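Vehicle Powertrain Systems
Unit 4: Engine Cooling and Thermostat Control
Lecturer: Blagoje Radonjić

Reading before class: the cooling chapter of the course reader, through the section on pressure caps. Bring the radiator worksheet from the last unit.

4.1 Where the heat goes

A gasoline engine turns only part of the energy in its fuel into work at the crankshaft. The rest leaves as heat in the exhaust, heat in the coolant and oil, and heat given off directly by the outer surfaces of the engine. The split changes with load and speed. At idle, very little useful work is done and nearly all of the fuel energy has to be carried away. At full load the exhaust share rises, and the coolant share falls as a fraction of the total even though it is larger in absolute terms.

The example engine for this unit is the Rolholm four-cylinder, displacement 1,664 cc, with an iron block and an aluminum head. The two metals expand at different rates, so the head gasket must allow a small sliding motion between them on every warm-up. Repeated overheating damages this joint first.

4.2 The coolant circuit

The pump draws coolant from the bottom of the radiator and pushes it into the block. Coolant flows around the cylinders, up through the gasket openings and into the head, where the passages around the exhaust valves carry the highest heat load. It leaves through the thermostat housing at the front of the head.

With the thermostat closed, flow returns to the pump through the bypass. With the thermostat open, flow goes to the radiator. The heater core is on a separate branch and receives coolant in both cases. A clogged heater core therefore has little effect on engine temperature, but an air pocket in the heater branch can reach the pump and reduce its output.

4.3 The wax thermostat

The working part is a brass capsule filled with wax. The wax expands sharply as it melts and pushes a pin out of the capsule. The pin moves the valve plate against a spring. Three points for the exam:

Opening is gradual. The valve begins to lift at the rated temperature and needs a further rise to reach full lift.

There is a lag. The capsule must absorb heat before the wax melts, so the valve trails the coolant temperature in both directions.

The rating stamped on the housing refers to the start of opening. It does not describe the steady running temperature of the engine.

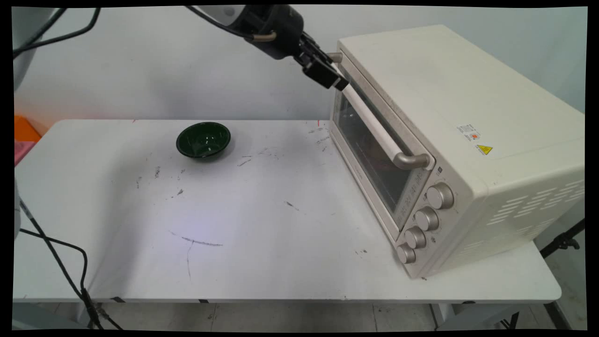 Fig. 4.1. Gripper above the oven door.

4.4 Heat transfer at the radiator

The heat given up by the coolant is

Q = m × c × (T_in − T_out)

where m is the mass flow of coolant, c is its specific heat, and the two temperatures are taken at the radiator inlet and outlet. A mix of water and glycol has a lower specific heat than plain water. For the same flow and the same heat load, the temperature drop across the radiator is therefore larger with the mix.

Air flow is the usual limit at low road speed. The Oscombe radiator used in the lab has a single electric fan mounted behind the core. Without its shroud, the fan draws air mainly through the area directly in front of the blades, and the corners of the core contribute little.

4.5 Pressure and boiling

The cap holds the system above atmospheric pressure and raises the boiling point. Local boiling in the head can begin while the gauge still reads normal, as the sensor sits in the outlet and measures mixed coolant. Never open the cap on a hot system.

4.6 Problems

1. The Rolholm engine idles at 600 rpm with the thermostat closed. Sketch the coolant path and mark the direction of flow in the bypass.

2. The valve sticks fully open in January. Describe the effect on warm-up time, fuel use and cabin heat.

3. Derive the outlet temperature from the equation in 4.4, and state what happens to it when the coolant flow is cut in half at constant Q and constant inlet temperature.

4. Compare the Bošković and Wesholm bypass layouts in the reader. Which one keeps more flow through the head during warm-up?

Problems 1 and 3 are to be handed in. Show units at every step.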